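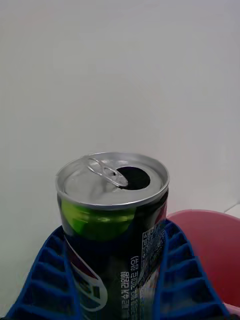
torque_otter wrote: Check what your gripper does on a lost heartbeat before you touch anything else. My Balta setup let go of whatever it was holding every time the link hiccuped, and I blamed the fingers for weeks!

benchmoth
Ooh, good one. I love this project (2 arms, cans, plastic cups, best hobby I've ever had) but fault 327 is driving me up the wall. The arm is over the cups, the Cantero controller throws 327, and the gripper opens all the way. Last night the can hit the table and soda went everywhere, including into a connector. Fingers are the blue Pasteck ones and they grip great right up to that moment.

ribcage_tpu
I'd still look at the fingers. Soft ribs creep, the can slides, the motor current drops, controller panics. Seen it on mine.

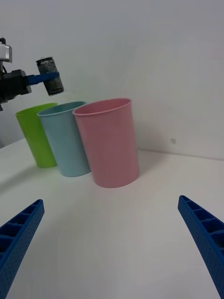

Last edited by benchmoth: December 11, 2023

Pulled the log! The heartbeat gap was 389 ms right before the fault, and the current was flat until then. So no slip that I can find. Fault first, open second. The timeout came set to 103 ms and I never changed it, so now I'm hunting for whatever is stalling the link. My money is on the cable to the second arm, which I rerouted in July and was very proud of.

ribcage_tpu
OK, flat current is hard to argue with. I'd raise the timeout to 500 and get on with the fun part.

torque_otter
Please don't! A long timeout means the arm keeps moving on old commands. Set fault action to HOLD and fix the cable. And keep your hands out of there, HOLD will hold a finger too.

benchmoth
HOLD it is. Found the menu, it's under Kusuvano Tools, three levels down. I'm testing with empty cans tonight and leaving the cups where they are, 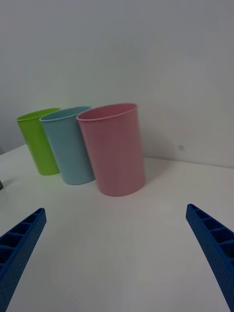 and if it gets through the whole run with the cable wiggled on purpose I'll go back to full ones. Swapping the connector too, it's sticky. So excited to get this pouring again!!

ribcage_tpu
Post the log either way. I still want to see a slow creep test on those ribs.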